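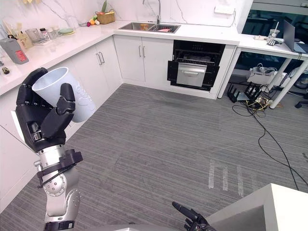 3.2 台面上的“停留物”

先说说我为什么会跟厨房台面较劲。做这个研究之前，我一直以为厨房乱不乱主要看柜子够不够用，后来在Teltitau小区一户一户看下来，发现柜子多的人家台面照样满满当当（我自己家就是，惭愧）。所以这一节我想聊的是那些不进柜子的东西，我给它们起了个名字叫“停留物”：瓶瓶罐罐、杯子、没收的盘子，还有买回来就搁在外面的菜。图1这间厨房就很典型，白色柜子沿着两面墙排成L形，台面上还是摆着一小堆瓶罐、一个绿盘子和一只高玻璃杯，角落的藤篮里放着绿叶菜，篮子前面散着几样黄的、红的、橙的小果蔬。你要问我这算不算乱，我的答案是不算！这些东西大多挨着墙角，已经有一点“自己的地盘”的意思了，跟随手一丢是两回事。

我们一共记了2,419件停留物，其中1,592件是每天都会被拿起来至少一次的，这个比例比我预想的高多了。编码的时候用的是Fikeck分类表，本来表里没有“靠墙”和“靠边”的区别，我嫌它太粗，硬是加了两栏。加完以后事情就好看起来了：常用的东西往外跑，不常用的往墙根退，几乎每家都这样，只是快慢不同。有一位受访者跟我说，她家的酱油瓶“一星期能走半米”，我当时笑了半天，回去翻记录，还真差不多。

水槽是另一个我特别爱看的地方。按理说它是个中转站，东西进去、洗好、出来，可是在我们的记录里，水槽常常兼任临时仓库，尤其是双槽的。图1里靠后墙那个不锈钢双槽，右边一格就放着带粉色和深色的东西，具体是什么我不敢乱猜，编码时归到“槽内未辨识”。这一类我原本想删掉，后来还是留着了，删了会让水槽显得比实际清闲。旁边的书桌也得提一句，桌上有笔记本电脑、插线板和一个插着吸管的塑料杯。饮具跑到工作区来，在Onyeka问卷里也是被抱怨得最多的一条，大家都说“喝完就拿回去”，至于拿没拿回去，那是另一回事了。
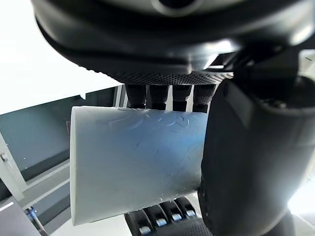
再来说白色塑料杯，这大概是我整篇论文里最偏心的一样东西。杯子在停留物里换位置最勤，磨损也就特别值得看，我们在Brollum磨损记录法里给它单独开了一页，分底边、杯身、杯口三处来记。像图2里拿着的这件白色圆柱形物件，靠上沿的地方有一簇弯弯的弧形划痕，还有些淡淡的擦痕，下半部分散着小黑点和细划痕。光看这些痕迹，我没法说它是怎么磨出来的（刷洗、叠放、在台面上拖，都有可能），所以表里只记形状和位置，原因那一栏一律空着。有同行嫌这样太保守，我倒觉得空着挺好，以后谁有办法谁来填。

还有一点得交代，浅色东西上的痕迹特别挑光线。同一件白色器物，颜色一偏冷，细划痕就容易跟表面的色调混在一块儿，两个编码员经常看出两种结果。我们把意见不一致的79件挑出来，换了光线重看，大部分能谈拢，剩下的就保留两份记录。杯身有压纹的更麻烦，压纹浅的时候跟磨痕长得很像，我自己就认错过好几回，后来规定先用手摸一遍再下笔。至于这些痕迹跟杯子在台面上的位置有没有关系，放到3.3节再算。

图1　一间L形厨房的台面、水槽与旁边的书桌
图2　白色圆柱形物件表面的划痕与擦痕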